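Streets with numbers

In the village where I grew up, the houses had numbers but the streets had no names. The numbers were given in the order in which the houses were built. Our house was number 18, which means it was old and had thick walls and a damp cellar. The neighbor on the left was number 281, because his grandfather's barn was pulled down and a new house was put in its place. If you were a stranger and you looked for number 19, you had to walk to the other side of the brook, behind the chapel. The mail carrier knew it all by heart, and when he was ill the mail simply came late.

I have lived in Satstead for eight years now and I still think about this when I walk to the store. Satstead is a town of straight lines. The streets that go from north to south have numbers, the streets that go from east to west have letters, and the houses begin at 500 in every block on my side of the railroad. When I arrived, my landlady told me on the phone, "We are at K and 8th," and then she hung up. I stood in the bus station with two suitcases and I thought that she had forgotten to give me the address.

For the first months I didn't like it. I could always find the place I was going to, this is true, but I couldn't remember it afterward. At home I knew a corner by the walnut tree, or by the dog, or because my cousin fell from her bike there. In Satstead I went to the dentist at F and 3rd, and one month later I had only "F and 3rd" in my head, and no picture at all of the dentist's building. It was like knowing the telephone number of a person and not the face.

My uncle, Thaddäus Wieser, visited me in May of the second year. He is a man who has never used a map in his life and is proud of it. On the second morning he went out alone to buy bread, and I gave him a piece of paper with the route. He came back after two hours with the bread and also with a bag of onions, and he explained to me where he had been: past the yellow house with the broken porch, then to the man who repairs lawn mowers, then left at the church that looks like a bank. I had walked this way perhaps a hundred times and I had never noticed that the church looks like a bank. It does, very much so.

After his visit I began to draw maps. I am not talented for drawing, so I made them simple. First I put down the lines with a ruler, and then I wrote into each square one thing that I remembered without going there to look. Many squares stayed empty for a long time. I was a little ashamed of how many. The square between G and H, where I passed every working day on the bus, had only the word "fence."

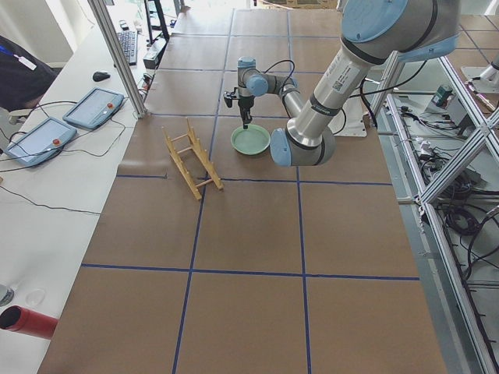
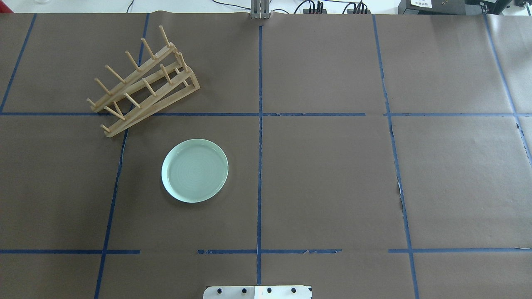
Brown paper and blue tape.

The curious thing about a grid is that it is never as straight as people say. Satstead was measured in two parts. One surveyor started from the river and the other started from the railroad, and when the two parts met, they didn't fit together. This is why M Street makes a small jump at 11th, and why there are four or five lots near the feed store that are shaped like a slice of cake. Visitors think they have taken a wrong turn there. My colleague Jonalyn Baluyot lives on one of these lots, and she told me that no rug from a store lies correctly in her front room. She cut one with a carpet knife in the end. I was at her place for dinner and I looked at the floor more than is polite.

I like the jump in M Street. When I tell somebody the way, I always include it, even when it would be shorter to go by L.

There was also the matter of giving directions to other people. In my language, or at least in my village, you say "up" and "down" for everything. Up is toward the church, down is toward the sawmill that belonged to the Lehner family, and it doesn't matter that the road is flat. In Satstead they say north and south, also indoors. In my first week at work Noel Umali asked me to take the box on the north end of the shelf. I thought he was making fun of me. I had to go out to the parking lot to look where the sun was, and then I came back and took the right box, and I didn't tell him where I had been. Now I say it too. Last winter I said to my mother on the telephone that I had burned myself on the south side of the stove, and there was a long silence.

I should say something about Lolbridge as well, because readers sometimes write to me that I am unfair to it. Lolbridge is 20 minutes away by car and it is not a grid. It lies along a creek and the streets follow the water, with names such as Mill Lane and Old Mill Lane and Mill Lane Extension. I thought I would feel at home there immediately. I got lost three times in one afternoon! I was looking for Kikska, the bakery with the poppy seed rolls, and I could smell it, and each time I came out again at the same gas station. It seems that I have lost the old skill and have learned the new one only by half.

The poppy seed rolls are very good, by the way, but go before ten in the morning. They close when the trays are empty.

Some years ago my village got street names. The reason was the ambulance, and I can't say anything against that. My parents live now in Chapel Road 4, and the enamel plate with the 18 was taken from the wall. My mother keeps it in the kitchen drawer with the string and the candles. The mail still comes with the old number from time to time, mostly from the older relatives, and it arrives without any delay.

My map of Satstead has fewer empty squares than before. Between G and H there are now the fence, a piano teacher with a sign in her window, and a pear tree that leans over the sidewalk so that you have to walk around it in September. Between B and C, west of 6th, I still have nothing. I will go there when the weather is a bit drier.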